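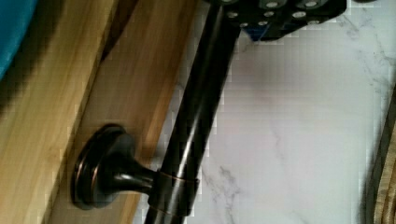 A kitchen robot budget usually starts with the arm and ends with everything around it. When Bestness set out to equip its test kitchen in Grarnton, the gripper took up one line on the purchase sheet, and it was the line people argued over longest. A dark bronze bar handle stands only a little way off the wood behind it, with a narrow gap between the two, and a bulky gripper has to work within that. Þórey Egilsson, who runs purchasing there, asked each supplier for finger measurements before she asked for a price.

Her plan covers 14 months and was approved in May. Almost half the money goes to things other than hardware – mounting, cabling, spare parts and staff hours.

"Fingers wear out," she says. "I budgeted for eight sets and I expect to use them."
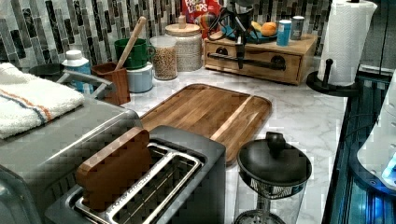
A crowded marble-patterned counter, with toaster, French press and storage jars close together.

Counter space was the next question. The first quote, from Rutherford, assumed a clear bench. Egilsson sent it back and asked for a price based on a counter with groceries and appliances left out. The new figure was higher, mainly for extra setup days – four instead of two.

She also leased the controller through Carel and kept the option to buy. Service visits are priced separately.
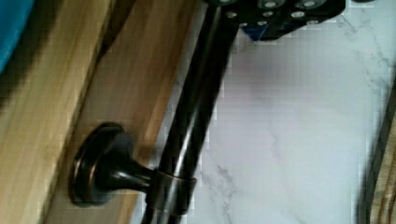 The gripper at the upper end of the bronze rod.

Egilsson advises other buyers to hold back part of the budget until the first handles and drawers have been tried. Her own reserve is still unspent, and she plans to review it before ordering a second arm.

Print this article
E-mail this article

Related items
Leasing or buying: what the service contract covers
Planning floor space for a first robot arm
Spare parts lists for small test labs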